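Brikar 22 mm push buttons – momentary, flush head

Sold by the each or in bags of 5. In stock at Stekville, ships same day if the order is in before noon.

Same button we've carried for years. Round cap, metal collar, contact block snaps on the back. Fits a standard 22 mm hole. Panel thickness up to 6 mm, thicker than that and the locking ring won't catch enough thread, don't force it.

Colors: green, dark green, red, black, yellow, white. Blue is back ordered untill June. Call for engraved caps.

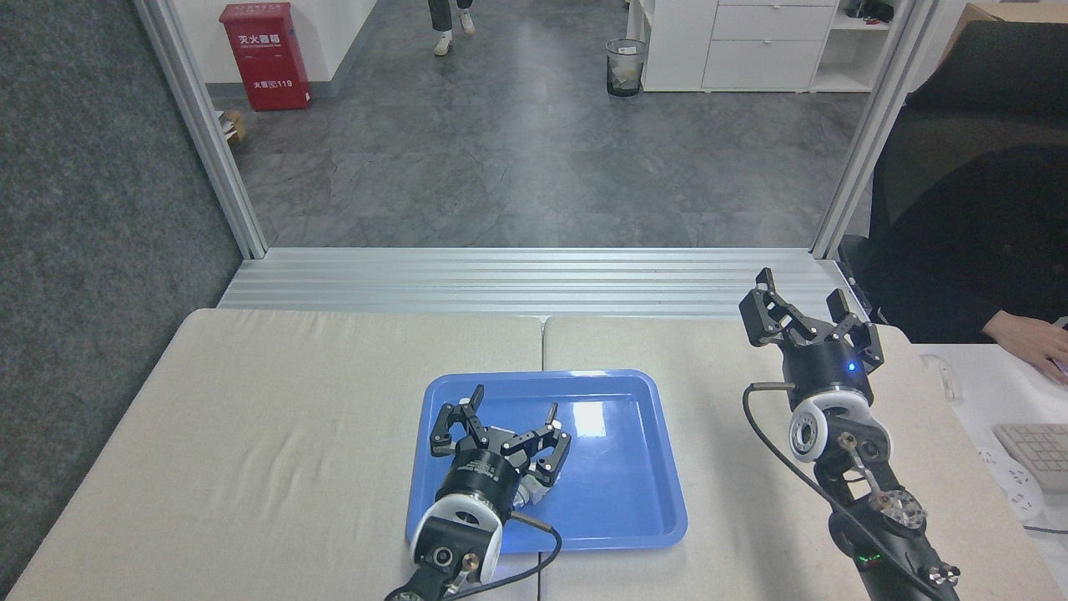
Contact blocks

Green block = normally open. Red block = normally closed. Stack up to two per button, three if you have the depth. Screw terminals, take 14 to 20 gauge wire. Blocks sold seperately from the head or as a set, check the part number before you order – ends in S is a set, ends in H is head only. We get returns on this every week.

Legend plates not included. Neither is the anti-rotation washer on the H parts.
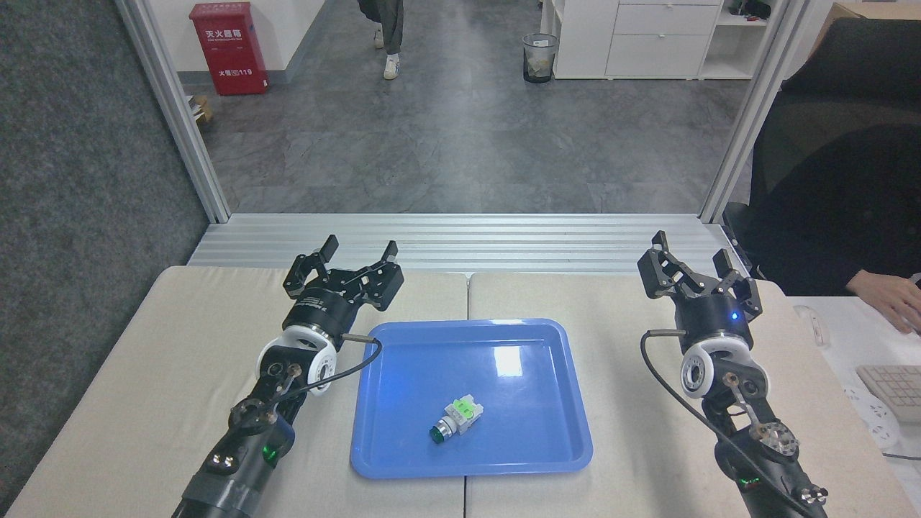

Dark green cap with contact block, green section on top.

Ordering

Single pieces, no minimum. Price breaks at 124 and at 1,000. Over 3,000 pieces ask Luana Arruda for a quote, allow two weeks. Mixed colors OK for the price break as long as it's the same head style. Mushroom heads and key switches are priced on their own page.

Replacing an older Asante button? The hole is the same but the old blocks do not clip to the new collar. Order the full set. Legend plates carry over fine.

Fitting

Take the block off first. Lever on the side, quarter turn, pull straight back. Head goes in from the front, gasket against the panel, ring on from behind. Hand tight plus a little. Overtightening squashes the gasket and then the cap sticks. Block back on, wire it up. Power off at the panel before any of this, obviously.

Returns

Unused, 30 days, in the bag. Wired parts can't come back. Brarkwood counter takes returns too but bring the packing slip.

Questions on part numbers – Yaw Nutsugah at the Stekville desk. Drawings by email on request.

Page updated 25 Sep 2020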